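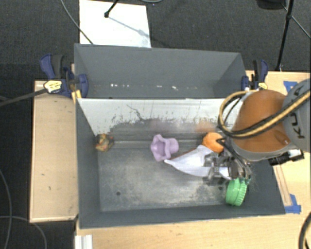
*Gripper over the front half of the bin, going for the white one.*

Feb 1, 2024

Quick one because I've got a train. Grasp planner rewrite is in. Mostly works. Notes before I forget what I did.

The old version (Pilkington, named after my nan's street) scored every candidate grasp on its own and took the top one. Fine for one object in the open. Rubbish in a bin. It would pick a lovely grasp on something hard up against a wall, hand it to the motion planner, motion planner says no, try the next, no, next, no. I logged one cycle where it chewed through 1,073 candidates before it gave up and went home. The arm just stood there thinking the whole time.

New one is called Plimura. Don't ask. What's changed:

- Wall check comes first. Cheap box model of the bin, divider included, anything where the fingers would end up inside metal gets binned before scoring.
- Only the best 50 go on to the motion planner. Was unlimited, which was daft.
- Approach angle gets nudged away from straight down if there's a neighbour too close. Still a bit of a hack, two constants in a file, both guessed.

Perception is where the time went though. The bin floor is worn metal and the depth comes back full of mush wherever it's shiny. Worse, the divider picks up blurry reflections of the bright things, so there's an orange smudge on it over the orange object and the segmenter was quite happy to call that a second object. Spent a whole morning on a grasp that kept aiming at nothing. Mairéad Scanlon spotted it in about ten seconds, looking over my shoulder with a sandwich.

Fix for now — anything whose depth sits within a few mm of a known bin surface gets its mask thrown out. It'll hurt us on really flat objects. Don't care yet, haven't got any.

The lumpy multicoloured one in the far corner is still horrible. Segmenter splits it into bits, one per colour more or less, and each bit gets its own tiny grasps. I've tried merging neighbouring masks by depth alone and that sort of works but then it wants to glue other things together when they touch. Need to think about that properly. Might just retrain.

Pointy things are the other headache. The white one tapers right down at one end and the scorer used to love the tip, nice and narrow, two good parallel faces, ten out of ten. Terrible place to hold anything. Added a penalty for distance from the centre of the mask and it goes for the fat part now. Should of done that in the first place.

Timing: planning used to be all over the place, now it's under 2 seconds on everything I've thrown at it. Haven't done a proper run of 100 picks, that's next, and I'm not putting a success rate on here until I have.

Other bits:

The config loader silently ignores keys it doesn't know. Lost an hour to `max_canddiates`. It shouts at you now.

Marjorie Dawber wants the logs in the same format as the Brukaswood stuff so she can replay both in one viewer. Fair enough. Started it, the timestamps are wrong.

If the runs look alright we're taking it over to Pisaneck in April, so the hard coded bin dimensions need to come out before then. There are a lot of them. Some are in teh tests.

Right, train.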